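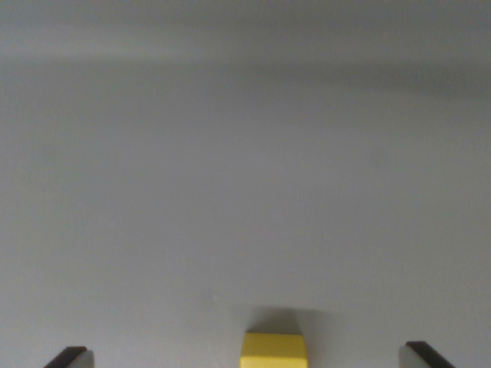
Proposed Revision to Starter Companion Rules: Szilágyi River Setting

Posted by Idow_Registrar, 1/4/24

Members are invited to comment on the following revision before it is entered into the species guide. The text applies to all companions issued to new characters in the river districts.

A doler is a long-bodied, short-legged creature that is comfortable on land and in shallow water. Under the present rules, every new character raised in the river districts receives one doler at no cost. The revision would keep this arrangement but would limit the doler to its juvenile form until the character has completed 3 approved stories. Growth to the adult form would then be granted on request. Adult dolers may carry one rider and may cross deep water. Juveniles may do neither.

The revision would also set the price of a nokine at 2,000 shells. The nokine is the flying companion of the cliff districts and is at present priced at 1,632 shells. Existing owners would not be charged the difference.

Comments should be confined to the revision itself. Requests for new colors or markings belong in the design section.

Reply from marshwarden

I support the first part of the revision. The guide has always described the doler as a child's companion that grows with its keeper, yet in practice most players have written it as an adult from the first post. This has led to stories in which a character who cannot swim is carried across the lake on the opening day of play. A short period with the juvenile would restore some meaning to the entry.

I would ask for one point to be made clear. The present entry states that a juvenile doler defends itself by spitting water and by slapping with the tail. The revision does not mention attack methods. Are these to remain as they are?

Reply from Idow_Registrar

The attack methods remain as written. The juvenile spits and slaps. The adult bites, and may roll when held. No change to either has been proposed.

Reply from tallow_and_reed

I must register an objection to the story requirement. The rule does not state how long an approved story must be, nor who approves it. In the cliff districts the same word has been used for any thread that reaches a natural end, while in the river districts it has been taken to mean a thread read and signed by a moderator. A player who writes slowly could wait until September for an adult companion under the second reading. I do not consider that reasonable for a creature described as free.

I would also note that the doler is the only starter that would be limited in this way. The burrowing companions of the lower hills are issued fully grown.

Reply from marshwarden

The burrowing companions do not carry riders, so I do not regard the comparison as a close one. The restriction concerns what the animal allows a character to do. A juvenile doler is still able to fish, carry messages and find its way home in fog, and all of these are useful in play.

I agree that the word "approved" should be defined.

Reply from ninth_ferry

My concern is with the nokine. The increase is presented in a single line and no grounds are given for it. A new character receives 100 shells on joining. At the present price the nokine is already a long undertaking, and the proposed figure would place it beyond most players who joined after the flood storyline. Those who bought early would hold an advantage that later members could not easily match.

I would further point out that the nokine cannot fly in rain, cannot be ridden at night and must be fed before each journey. These limits were added when the species was last revised, and the price was left unchanged at that time. To raise it now, with no limit removed, appears to me to be a second reduction in value. I ask that the two matters be voted on separately.

Reply from tallow_and_reed

I second the request for separate votes.

Reply from glasswort

I take a different view on the price. The number of nokines in play has made the cliff paths almost unused. Several of the older locations - the rope stair, the salt door, the lower landing - have had no new threads in a considerable time, as characters simply fly over them. A higher price would not solve this by itself, but it would slow the increase.

With regard to dolers, I would prefer two stories to three, and I would accept any completed thread of reasonable length with at least one other writer. Solo threads should not count. The purpose of a starter is to bring new members into contact with others.

Reply from ninth_ferry

If the concern is that the cliff paths are empty, the better remedy would be to give members a reason to walk them. Certain herbs could be made available only on foot, for instance. I remain opposed to the price.

Reply from Idow_Registrar

The following points have been noted and will be carried into the next draft.

The doler and nokine sections will be put to separate votes. "Approved story" will be replaced by "completed thread with at least one other writer," and moderator signature will not be needed. The number of threads stays at three for the present, as only one member has asked for a lower figure. The suggestion on herbs has been passed to the locations section.

Adult dolers already in play will not be returned to juvenile form. Members who have written an adult in an unfinished thread may complete that thread as it stands.

Reply from marshwarden

Thank you. I have no further comments on the doler section.

Reply from tallow_and_reed

The new wording answers my first objection. I maintain the second, and will vote accordingly.

Recent topics

Burrowing companions: winter sleep and travel
Design requests: doler fin shapes
Map of the Szilágyi and its side streams
May a nokine be shared between two characters?
Shell balances: how to report an error
Rope stair and lower landing: open threads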